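Trostness equipment planning: gallery page

Two-arm bench, budget round. Short intro because the quotes are due back and I've got a pile of them on the desk.

We do dried and artificial arrangements for display homes, hotel foyers and a couple of the bigger function centres. Most of the labour is at the bench: pick a bunch, get it in the vase, straighten it, next one. We've been looking at whether a pair of arms on one table can take a share of that, and what it'd cost us to own instead of hire. This page is for the Restgate and Trostness people who have to sign off and don't want to read the full spreadsheet (fair enough). Notes are mine, corrections to Chin-lung Lo, who has the actual quotes.

One picture so far. More to go in once the second bench is set up.

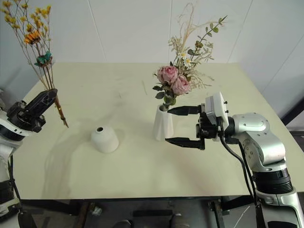

Page last changed: 30 June 2021

Vase work, two arms, one table. Left arm has the next bunch by the stems, right arm is open at the tall vase. Empty round vase is up front on the left.

What to look at if you're the one paying:

Fingers. Long, pointed, black. Good for getting in near a narrow neck, and we'd want the same shape on ours. Get spares in the first order. Sarkar quote them by the pair and the freight is silly if you go back for one set at a time. I've put in 12 pairs for the year. Chin-lung reckons that's too many, I reckon he hasn't seen how our casuals treat tools.

Stems. The bunch being held is dried and artificial mixed, thin branching stuff with mustard blossoms up top and two bigger flowers lower down. Thin stems all brought together at the grip. So the question for any supplier is grip force and how fine you can set it. Zernutden say it's adjustable but the brochure doesn't give a bottom figure. Asked twice. Still waiting. Not putting a deposit down until we have it in writing.

Vases. White, smooth-looking, two very different shapes. The short one has a small opening, the tall one's slender with faceted sides. If we standardise on fewer shapes the setup time comes down and so does the breakage line. I've allowed 200 vases for trials across the year, seconds where we can get them from the Restgate store. Please don't send the good ceramics over.

Table. Plain pale top, nothing fancy. Ours at Restgate is too deep and it wobbles. New bench is in the budget as a seperate line so it doesn't get knocked out with the arms if the arms get knocked out. We need it either way.

Cables. Black ones running down off the arms. Whoever does our fitout needs to quote cable management properly, not leave it as "by client". Last time that meant me with a bag of zip ties at eight at night.

Budget bits, since everyone asks:

Hire or buy. Hire first. Restgate has the floor space and the power, Trostness doesn't until the back wall gets done. My vote is a hire term through the quiet months then decide. Zernutden will take part of the hire off the purchase price if we commit before it ends. Sarkar won't.

Dried stock for trials. $1,000 set aside, comes out of display not equipment. Roses and the wispy grasses shed the most at our benches by hand so I'd expect to chew through those first. Daisies are cheap, don't worry about daisies.

Training. 10 paid hours each for the bench staff. Not negotiable from my end, and it was left off both quotes. Can someone check whether the supplier's training is on site or whether we're travelling for it.

Insurance. Broker has the forms. Wants a floor plan with the reach of both arms marked. Chin-lung is drawing it up.

Servicing. Sarkar do a yearly visit, Zernutden do remote support plus parts. We're a fair drive from either so I'd lean to whoever holds parts in the country. Neither has given a straight answer on freight times.

Still to sort: colour labels for the stem bins, a decent stool, somewhere to put the vases that isn't the floor. Lighting over the new bench, the old tubes at Restgate flicker and I'm not budgeting for cameras to stare at that all day.

If you've got a line you want added send it to Chin-lung before the end of June, after that the numbers get locked and it's next years problem. Photos for the gallery can come to me, big as you like, I'll shrink them.

Back to equipment planning
Restgate site notes
Quotes and forms (staff only)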